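各位好：

谢谢 Byung-chul 昨天的来信。我先把照片放在前面，然后按顺序回答他的问题。我的中文有些地方可能不太自然，请大家原谅。

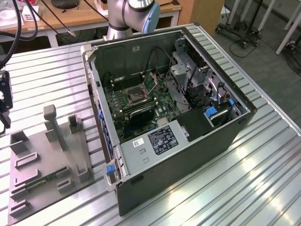
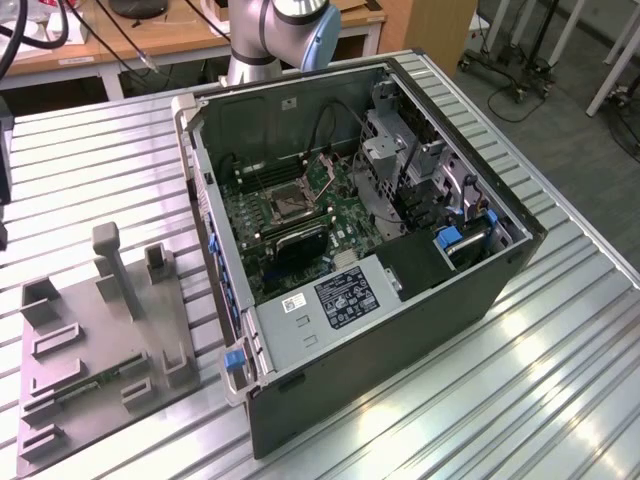 四张都是同一种机箱，侧板已经拆下，CPU 插座空着。
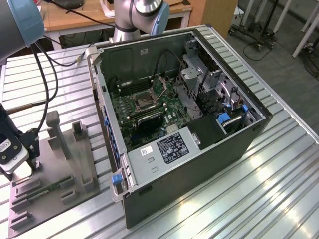
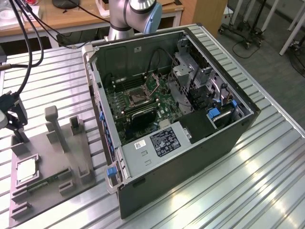
Skirnamell 旧机整备组 · 硬件邮件列表

Byung-chul Ma 于 2025年7月9日 写道：
> 大家好，
> Verham 那边的塔式机，我还没有亲手拆过，所以有三个问题想请教。
> 一、换 CPU 的时候，主板需要从机箱里取出来吗？
> 二、电源要不要先拆？我看它占的地方很大。
> 三、拆下来的 CPU 和内存，应该放在哪里？上次在 Yeom 整理的时候，
> 我们把内存都放在一个纸盒里，后来分不清哪一条是哪一台的。
> 另外，清单上写的 318 号机，现在是什么状态？
> Byung-chul

关于第一个问题：不需要取出主板。机箱侧放，开口朝上，插座就在容易够到的地方。请先松开压杆，再把金属框抬起来，然后垂直向上取 CPU，不要斜着拿。第一张照片里，压杆和金属框都是抬起的，可以作为参考。如果 CPU 暂时不装回去，请尽快盖上保护盖，不要让螺丝或者灰尘掉进插座。我自己曾经弄弯过两根针脚，修了一个下午，最后还是换了主板，所以这一点我写得比较啰嗦。

关于第二个问题：电源可以留在原位。它横在机箱下部，换 CPU 和内存时并不妨碍。但是动手之前，电源线一定要拔掉，再按几秒开机键。登记电源型号的时候，直接抄标签上的字，标签朝上，不用拆任何东西。白色的条码贴纸请不要撕，盘点时还要扫描。

硬盘也是同样的道理。硬盘旁边有蓝色的卡扣，我建议先不碰，等内存测试通过以后再处理。扩展槽那一侧的一排蓝色卡扣比较脆，天气冷的时候更要小心。我们仓库里这个零件只剩 2 个，Delell 的报价我还在等。

关于第三个问题：请用灰色的托盘，它有分开的格子。第四张照片里，方形的 CPU 放在一个格子里，绿色的内存条在它旁边。我的想法是一个托盘只对应一台机器，做完一台再换下一台，这样就不会发生在 Yeom 那样的混乱。拿内存条时请只拿两边，不要碰金手指。托盘上最好贴一张小纸条，写机号和日期，用铅笔写就可以。

318 号机的情况：机器还没有装回去，内存测试也没有做。登记表里它的状态写成了“完成”，这是我的错误，今天晚上我会改正。

还有一件小事。这个月计划整备大约 70 台，导热膏和清洁用品的费用，上次结算是 3,565 元。如果有人知道更便宜的店，请告诉我。导热膏不要买太稀的那一种，容易流到插座的边上。

机箱里的黑色线束，装回时请留意不要压在侧板下面。我一般先把线理到硬盘架那边，再合上侧板。如果侧板合不上，请不要用力，先打开检查一遍。

以上有写得不清楚的地方，请直接回复到列表，这样别的同事也能看到。

张 Ha-rang（Ha-rang Jang）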